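Comparing Two Hand-Held Grippers at the Derville Workshop

The purpose of this post is to record the comparison of the Plasus and Cleketti hand-held grippers, which I undertook at the Derville workshop in November. Both are worn over the fingers and are intended for recording demonstrations that an arm will later repeat. The arm in our case is the Sung, and the choice of gripper has to suit it.

Each set was used for 500 grasps, divided among paper, cloth, small boxes and cable ends. The controller settings for the Sung were left unchanged throughout. Fitting was timed separately, as it had been a source of complaint during earlier trials.

The Cleketti jaws are broad and close evenly. They performed well on boxes and poorly on flat items, where the operator was obliged to slide the object to the edge of the table before lifting it. The Plasus jaws are narrower and required less of this.

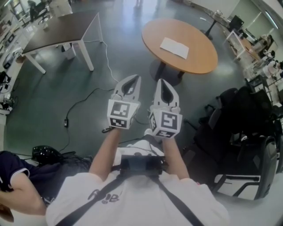
Page last changed: November, 12:40

The pair worn for the session has light grey plastic jaws that taper to a point, with a white cube near each wrist carrying the square markers used for tracking. The markers must remain in view of the camera. With the Plasus set, tracking was lost most often when the wearer turned both palms upward, and the wearer was asked to avoid this position where the task allowed.

Cabling remains a concern. Thin black cables run forward between the arms from the device strapped to the chest, and a wearer reaching across the body should keep them clear of the jaws. I would recommend a shorter lead, clipped at the harness, for any session longer than 12 minutes.

With regard to fitting, the Plasus set took 2 minutes per wearer and the Cleketti set somewhat longer. Wearers with small hands preferred the Cleketti finger loops. No adjustment was found that made the Plasus loops comfortable for them, and the supplier has been asked whether a smaller size is planned.

Replay on the Sung arm was acceptable with recordings from either set. Cable ends were the exception, and only the Plasus recordings gave usable results there. The Plasus grippers will accordingly be kept for the next round, and the Cleketti set will be retained for box handling. A comparison of chest and head camera positions will follow once the new mounts have been delivered.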